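Nestano Two-Arm Workstation
Equipment / Bench systems / Two-arm

Availability: to order
Lead time: quoted with each order
Price: on request, by configuration

The Nestano is a two-arm bench station for teams that need both hands on a task: holding a part with one arm while the other works on it, passing items across, or keeping a flexible piece under tension. It ships as a complete station with arms, grippers, controller and mounting body. The table is bought separately, and many customers use one they already own.

What is included
Two arms with wrist blocks and grippers
Central mounting body
Controller and power supply
Gripper cables, one set
Spare finger set
Setup visit by a Marras technician, one day

What is not included
Table and table covering
Curtains or other backdrop
Safety fencing or floor marking
Workstation PC
Extended service plan

Planning your budget

Most first-time buyers budget for the arms and forget the rest. Set money aside for the table, the electrical work and the spare parts you will use in the first year. Gripper fingers and cables wear fastest. We suggest ordering a second cable set with the station — it costs less to ship together, and a damaged cable stops work until a new one arrives.

Training is priced per group, with up to 4 people in a session. If you plan to run two shifts, book two sessions.

Customers comparing the Nestano with the single-arm Zoltberg should look at the work first. If one arm and a fixture can do the job, the Zoltberg is cheaper to buy and easier to program. If the fixture would have to be changed for every part, the second arm usually pays for itself in setup time.

Site requirements

The station needs a level floor and a dedicated circuit. Leave 400 mm of clear space behind the mounting body for access to the controller connections. Doorways should be measured before delivery. The crate does not come apart, and a failed delivery is charged again.

Tables should be deep enough that both arms can meet over the middle without reaching their limits.

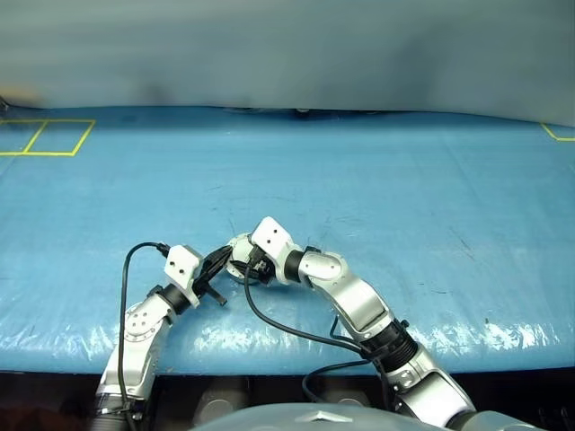

Plastic sheeting is a cheap covering and easy to replace, but pull it tight and fasten it under the front edge. Colored tape works well for marking pick and place areas. Leave slack in the gripper cables for full wrist travel, and check the loops after any change to the program.

Service

The standard warranty covers the arms and controller for 3 years. Fingers, cables and coverings are treated as consumables. Repairs are handled at the Pematano service center, and loan arms are offered to customers on the extended plan.

Ordering

Quote part number 601 for the standard station. For a written quote, send us your table size, your supply voltage and a short description of the parts you handle. Daranee Siriwan in equipment sales can also arrange a trial using your own parts before you commit.

Prices and terms reviewed June 2024.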